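New music: Trornis

Trornis have been playing the back rooms of Desholm for a while now, and if you were at the Appiah night in July you will have caught them third on the bill, squeezed in before the headliners and given 25 minutes less than they deserved. Their debut album, Mivano, is out now.

The band is led by singer and guitarist Colette Hoarau, who writes most of the songs and plays the piano parts on the record as well. She started Trornis as a solo project with a drum machine and a borrowed bass amp. It became a proper band once she had more songs than she could play alone, and the album has a fuller sound than the 2 EPs that came before it.

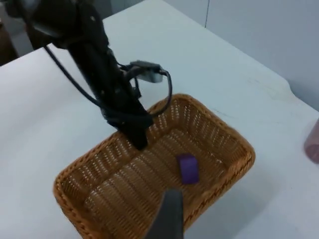

Reading time: 2 minutes | Posted 06/10/2023

Mivano has nine tracks and runs to just under 40 minutes. The opener, 'Low Water', is the one you may have heard on local radio. It begins with a single guitar line and takes its time before the drums come in, and when they do the song turns into something much louder than you expect. 'Ferry Road' is shorter and quicker, with a chorus that will be sung back at them by the end of the tour.

The middle of the album is slower. 'Seventy-Six' is a piano song about Hoarau's grandmother and the year she moved house, and it is the best thing here — the vocal sounds like a first take and has been left alone. 'Paper Coat' does not work as well. It has a good verse, but the keyboards are mixed too high and it goes on a minute longer than it needs to.

Things pick up again for the last two songs. The closing track, 'Switchback', has been in the live set for almost 2 years and the band know it inside out. The recorded version keeps the long ending, feedback included.

The vinyl is limited to 702 copies and comes with a lyric sheet. Copies are on sale at the merch table and through the band's own site, and the album is on the usual streaming services. The launch show is at Appiah in Desholm, doors at 7.30pm, with support to be confirmed. Tickets are on sale from the venue box office.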